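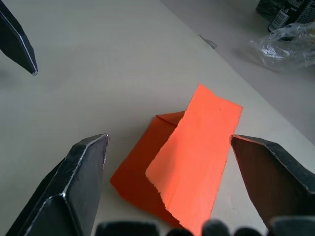

Folding thick colored paper without spoiling it

In my home we keep all old craft paper, also the sheets with one torn side. For drawer labels, gift tags and small envelopes they are still very good.

Work on a hard table and wipe it first, because crumbs leave marks on matte paper. Bring the two edges together, hold them with one hand, and only then press the fold. Begin from the middle and go to each side. If you begin from one end, the corner often moves and makes a small sharp crease, and this crease stays forever.

A thick sheet does not like to lie flat. It opens again like a book. Put it under a dictionary for the night — mine has 411 pages and it is enough. My neighbor Shu-fen Kong uses the back of a spoon, but on dark colors the spoon leaves a shiny line.

For a torn edge, do not pull the small fibers with fingers. Lay a ruler 2 mm inside the tear and cut with a sharp knife, slowly, two times.

Orange and red paper lose color near the window. I keep mine in a closed folder since September and the color is still strong. Write the size on the folder with pencil.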